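February, nearly midnight

Florian Roussel swears by leaving one corner of the house undone for a week and seeing whether anybody minds. He read it somewhere. I said fine, we'll try it with the tea things, and I have been minding since the first evening.

The cloth is the trouble. I paid 13 for it because of the deer, and the seller said it would fall flat by itself after a wash or two. I have my doubts. I smoothed it before supper and went back later to look.
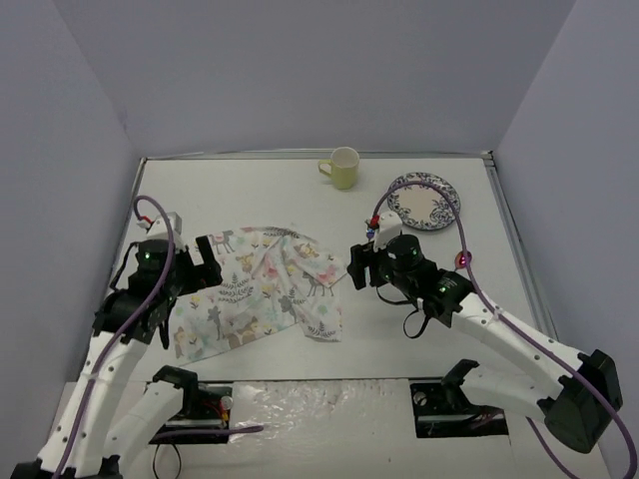 Green mug, the good plate, and the deer cloth, as rumpled as ever.

Florian says the creases look relaxed. I say they look like creases. The plate I have no quarrel with, all those dark leaves round the rim, though Gaspard Bodin once told me a pattern like that would be worth 800 to the right person. I have yet to meet the right person. Gaspard also told me his car would last.

The mug stays at the back whatever anyone decides. I like that green, and the squared handle suits my fingers.

Four more days of this experiment – I give it two. Must iron. Must also ring Gaspard about the 50 he owes me.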